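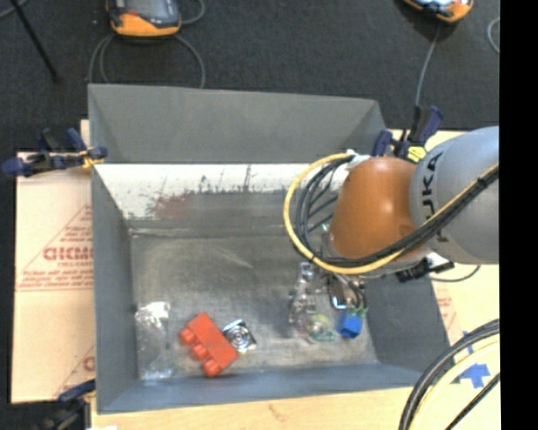
Home Talks Notes Archive Contact

What the lost property box taught me about tidying a library
Speaker notes by Anayeli Sandoval
15 March 2019
4 min read

Slide 1. Hello and thank you

Say hello, thank Amado Sison for the invitation and for driving me up from Pascual station. Check the back row can hear. Water on the left!

Start with the question: who has lost something in a library? Wait for hands. Then: who went back for it? (Far fewer hands, always. Let them look at each other.)

Slide 2. Where I work

Sidau branch library, two floors, one lift that sulks. We lend books, of course, but also jigsaws, board games, seed packets, and toys for the under-fives. The toy loans are my favourite part of the whole job and I could talk about them all afternoon, so somebody please wave at me if I do.

Slide 3. The small stuff

Big things look after themselves. A missing dolls' house gets reported before the family has reached the car park. It's the little things that wander: a single brick, a lid, a bag that used to hold all the pieces of something. They end up in a bin behind the desk and there they stay.

When I started we had 435 toy sets on the catalogue and 300 of them were marked incomplete. Pause here. Let the number sink in, then move on quickly before it gets gloomy.

Slide 4. Why "incomplete" is such an unhelpful word

Read out the old catalogue note for the farm set: "Incomplete, see label." The label said "See catalogue." (They'll laugh. Give them time.)

A set with one fence missing is still a lovely farm. A marble run without its bottom tray is a way to lose marbles under a radiator. We were treating both the same, so parents stopped borrowing either. What we write now is "Plays fine, one fence short" or "Needs its tray, please don't lend". Plain words, written by whoever checked the set.

Slide 5. The swap shelf

My favourite slide! Loose pieces go on an open shelf by the door, and anybody can take one home or leave one. The children adore it. One girl matched a wheel to a tractor we'd given up on and was so proud that she came back with her grandad to show him.

Mention the shelf labels came from Plullitz, and that the sticky ones peel in warm weather. Get the slot-in ones.

Slide 6. What it cost

We spent 800 on shelving and tubs, all from the small repairs budget. The catalogue changes cost us staff time, mostly on quiet mornings in March. Tekholm, who look after our lending software, added a longer notes field when we asked. Do ask yours!

Slide 7. Things I'd do differently

Start with the puzzles, which are quick to check and cheer everyone up. Weigh them when complete and write the weight on the lid. Don't sort by colour, whatever the Saturday helpers tell you.

Slide 8. Questions

If it goes quiet, ask Amado about the train set. Sample labels are on the table by the door, please take 2 each. Leave my email up until the tea comes round.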